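Mondum Dart Scorer: Set-Up Guide
Section 3: Hanging the board and playing your first leg

By now you have the scorer unpacked and charged (Section 2), so the fun part can start! Set aside an evening for it. The board goes up first, then the throw line goes down, and then you teach the scorer where everything is. If your board is already on the wall, skip to step 5, but please check the height anyway. We have met plenty of boards that had been hanging an inch low for years.

What you need
Tape measure, pencil, spirit level
Screwdriver and the four long screws from bag A
Wall bracket and the Grirnetti center plate
Throw line strip
Your own darts, steel tip only

Hanging the board

1. Pick a wall with clear space on both sides. You want room for your elbow and for the person waiting to throw, and you want a floor that doesn't mind a dropped dart. Doors are trouble. If one opens anywhere near the throwing lane, lock it or choose another wall.

2. Measure up from the floor and make a pencil mark at 5 feet 8 inches. This is the height of the bullseye, not the top of the board. If the floor slopes, measure from the spot where the player stands and carry the height across with the level.

3. Hold the center plate over the mark and drill through the four holes. Into brick, use the gray plugs. Into drywall, find a stud. A bristle board is heavy, and it takes a knock every few seconds for as long as you own it.

CAUTION: Check for pipes and cables before you drill.

4. Screw the bracket to the back of the board, dead center, and drop it into the plate. Turn the board until the 20 is straight up with a black segment behind it. Give it a push on each side. If it rocks, turn the three rubber feet out a little at a time until it sits still.

Marking the throw line

5. Measure 7 feet 9 1/4 inches out from the FACE of the board, along the floor. The face is the important word there. Measuring from the wall is the most common mistake we hear about, and it brings you closer than you should be.

6. Check yourself with the diagonal. From the bullseye to the front of the line on the floor should be 9 feet 7 3/8 inches. When both numbers agree, you can trust your line completely, and that is a lovely feeling.

7. Peel the backing off the strip a few inches at a time and smooth it down. On carpet, use the weighted strip from bag C instead. Players stand behind the line, so the edge nearest the board is the edge you measure to.

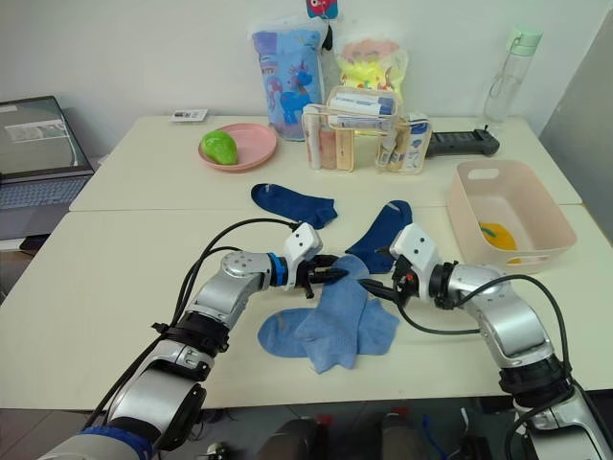

Two arms, light blue socks, white table.

Mounting the scorer

8. Clip the scorer arm to the top of the surround ring so the lens looks down across the board. You should hear two clicks. With one click it will stay up for a while and then let go in the middle of somebody's best leg.

9. Run the cable down the left side and press it into the clips. Left-handed players can use the right side; the clips fit both ways.

10. Turn the scorer on and wait for the steady green light. A blinking green light means it is still looking for the board. If it blinks for longer than a minute, the room is too dark or there is a bright lamp aimed straight at the lens.

NOTE: Even light matters more than strong light. A ring lamp is ideal. With a single lamp, darts throw long shadows across the treble bed, and the scorer may read a 5 where you threw a 20. (It hurts every time.)

Teaching it your board

11. Choose Menu, then Board, then Teach. The display asks for 11 darts, one at a time. Place them by hand, don't throw them! Push each one in just far enough to stand up on its own.

12. Follow the order on the display. It starts with the bullseye, goes round the doubles, and finishes in the treble 20. Step back after each dart so your arm is out of view, and wait for the beep.

13. When the display shows PASS, pull the darts out with a slight twist. If it shows FAIL and a number, only that dart needs doing again. Error 221 is a different matter: it means the board has turned since you started. Straighten the 20, tighten the feet and begin again at step 11.

14. Throw three darts at anything you like and compare the display with the board. Do it a few times. If the same segment comes out wrong twice, repeat the teaching for that segment only (Menu, Board, Touch Up).
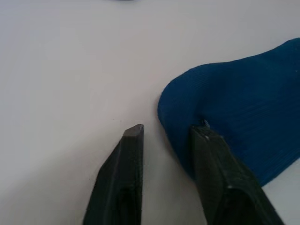 GAMES AND MATCHES

15. Press Play. The scorer comes set for 501, straight in, double out, best of five legs. This is the game you see on television and the one most pub leagues play, so it's a great place to begin even if you've never finished on a double in your life.

16. Type in the player names. Short ones show larger. Then each player throws one dart at the bull, and the nearest goes first. Tap that name.

17. Throw three darts, let the display settle, and pull them out. The scorer sees your hand and moves on to the next player by itself. If a dart bounces out, leave it on the floor until your turn is finished. It scores nothing, and reaching down for it can end your turn early.

18. From 170 downward, the display suggests a finish. These are the standard routes, and you are welcome to ignore them. Rocío Ríos, who wrote our checkout table, goes for double 16 whenever she can, because a miss just inside the board leaves an 8 and then a 4. To change the favorite double, choose Menu, Player, Finish.

19. If you score more than you have left, or leave exactly 1, the display shows BUST and puts you back where you were at the start of the turn.

NOTE: To correct a score, hold the side button and tap the dart you want to change. Do this before the next player throws. After that you can still change it, but both players have to press OK.

Playing a league night

The Santoso set adds a second display for the marker. Pair it before the players arrive by holding both side buttons until they buzz. Slamet Khoo tested it over a full December fixture list with the Mostuvetti league, and his best tip is a simple one: charge both displays the night before.

Match results stay in memory until you clear them. The scorer holds 535 legs, after which the oldest one is dropped to make room.

Turn the board one segment every week or so to spread the wear, move the number ring back so the 20 is on top, and run Touch Up afterward. Cleaning and storage are covered in Section 4.

Guide revised 2/5/19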